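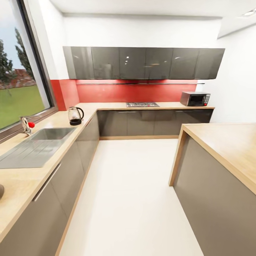 What does a car's gearbox do?

It lets the engine turn at a comfortable speed while the wheels turn slower or faster.

A gasoline engine is a bit fussy. If it turns too slowly, it stalls, and if it turns too fast, parts inside can break. The wheels need to do all sorts of speeds, from a crawl in a parking lot to a fast run on the highway. Something has to sit between the two and sort it out, and that is the job of the gearbox.

## Start with a bicycle

If you have ridden a bike with gears, you know most of this already. In a low gear, the pedals are easy to push and you can climb a hill, but your legs spin quickly and you don't go very fast. In a high gear, each push is harder, and the bike goes a long way for every turn of the pedals.

A car works the same way, with the engine in place of your legs.

## What is a gear?

A gear is a wheel with teeth around the outside. When the teeth of one gear fit between the teeth of another, turning the first one makes the second one turn too. It turns in the opposite direction.

Now suppose the first gear has 10 teeth and the second has 20. The small one has to go around twice to push the big one around once. The big gear turns at half the speed, but with twice the turning force (leaving out a little that is lost to rubbing). Turning force has its own name: **torque**.

Swap them, so the big gear drives the small one, and you get more speed and less torque.

## Which gear is used when?

- **First gear** is for getting started. A car standing still is heavy and hard to move, so it needs plenty of torque.
- **The middle gears** are for speeding up and for driving around town.
- **Top gear** is for cruising. The engine can turn fairly slowly while the car moves quickly, and this saves fuel.
- **Reverse** uses one extra gear in the chain. Each gear flips the direction, so adding one more makes the wheels turn backward.

## Who picks the gear?

In a car with a manual gearbox, the driver does. There is a pedal called the clutch, and pressing it separates the engine from the gearbox for a moment. The driver moves the lever, then lets the pedal up again – gently, or the car jerks.

In an automatic, the car changes gear by itself. Most cars sold in the United States are automatics.

Many electric cars have just one forward gear. An electric motor can push hard from a standstill and can also spin very fast, so it doesn't need a set of gears to choose from.

## Try it on a bike

Ask an adult to help you turn a bike upside down. Put it in its lowest gear and turn the pedals once, slowly, by hand. Watch how far the back wheel goes around. Then shift to the highest gear and do it again. Keep your fingers away from the chain and the spokes.

*Written by Nhàn Kim, 2019-01-04*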